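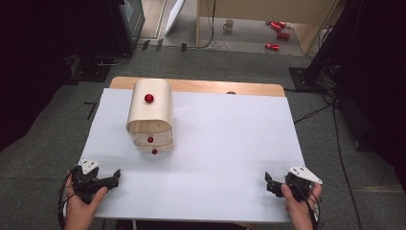
Small Drawers With Round Knobs: Care and Everyday Fixes

Bent plywood boxes and drawer sets are light and hold up well, but the wood is thin. Most of the trouble comes from water and from overtightened knobs.

Cleaning
Dust with a dry cloth, following the curve of the top. For finger marks, use a cloth dampened with water and a drop of dish soap, then wipe dry right away. Don't spray cleaner onto the wood. It runs into the seams and lifts the edges.

Red painted knobs
Clean these with the same damp cloth. Skip alcohol wipes and nail polish remover, as both can take the color off. Test any new cleaner on the back of the smallest knob first.

Loose knobs
If a knob spins, hold it still and tighten the screw from inside with a hand screwdriver. Stop as soon as it feels snug. If the hole has worn too wide, put a small washer behind the screw head. Wood glue also works, but you won't get the knob off again.

Sticking drawers
Rub a plain white candle along the bottom edges and slide the drawer in and out a few times. Still tight? Sand the shiny spots lightly with fine paper and wax again. In humid weather, wait a week before sanding. The wood may shrink back.

Where to work
Put down a smooth white board or sheet on the table before you start. Dropped screws show up on it, and the table underneath doesn't get scratched.

Tip on the candle wax sent in by Chanida Boonyarit. Page last updated January 2020.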